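Home Posts Walking Garden Archive About

Search this blog
Type and press enter

Switching to loose tea, one winter in

I stopped buying tea bags in January. There was no big reason for it. The store had moved things around, the box I usually get was gone, and the shelf where it used to be had tins of loose leaf from a company called Kobzar. I bought the plain black one and a cheap strainer and went home.

The first week was bad. I used too much leaf and left it in too long, the way I used to leave a bag in while I answered email. A bag forgives that. Loose tea left for ten minutes tastes like a fence post. I poured out more than I drank.

My neighbor Fulgencio Esteban has been drinking loose tea his whole life, so I asked him what I was doing wrong. He told me to use one level spoon and take the leaves out at four minutes. He also said to stop buying the kind with dried orange in it, which I had just done. It was from Ellisent and cost 19 dollars. I still have most of it if anyone wants it.

Four minutes is right for the Kobzar. For the green tea I go with two, and I let the kettle sit with the lid open first. I tried a thermometer for a while and gave it up. Waiting until the kettle goes quiet works as well for me.

Cost comes up whenever I mention this to people. A tin is 60 servings if you believe the label, and I get fewer than that. I think I am spending the same as before, maybe a little more, and I drink fewer cups in a day because each one takes some effort. My last cup is at three in the afternoon now. I used to have one after dinner and then wonder why I was up at one.

The strainer matters more than I expected. My first one had holes big enough to let the small bits through, and the last mouthful was always grit. The second, from Wisport, has a fine mesh and sits on the rim by itself.
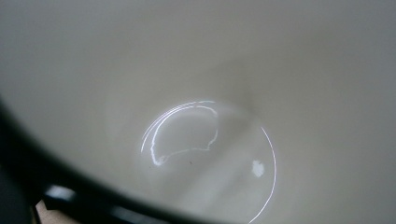 Cleaning up is the part I still don't enjoy. The leaves stick to the mesh and I knock them out over the compost pail, then rinse. If I leave it until evening they dry on and I need a brush. On Tuesday I forgot it altogether and had to soak it overnight.

I'm out of the black tea again, so I'll try the smoky one next. Fulgencio says it tastes like a campfire and that I should buy the smallest tin they have.

Filed under: Kitchen

Contact | Copyright, all posts and photos | Back to top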